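Droloncombe opens orders for Vollurar two-arm tabletop workcell

Light assembly and sorting cell ships with rails, arms and parallel grippers mounted
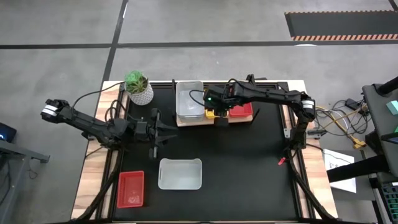 Vollurar workcell with two arms over the black work surface, set up with plastic bins and baskets.

Droloncombe – May. Droloncombe is now taking orders for Vollurar, a two-arm workcell for small-item sorting, kitting and bin-to-bin transfer. The cell is sold as a single kit and fits on a standard workbench.

Each kit includes two arms with parallel grippers, an aluminum extrusion frame, a power supply and the Eseo control software, release 4. Bins and baskets can be placed anywhere within reach of the arms. Maximum reach per arm is 700 mm. Eseo stores up to 32 task programs, which can be edited from any networked computer.

The extrusion rails accept clips, stops and fixtures from most suppliers. Replacement gripper fingers are sold separately in 13 profiles, including narrow tips for handling parts near container walls.

Installation and training in North America are handled by Ásgeirsdóttir, the company's service partner. Remote setup is included in the price – on-site setup is quoted by location. Lead time is four weeks from order.

Data sheets and mounting drawings are available from the Droloncombe sales office on request.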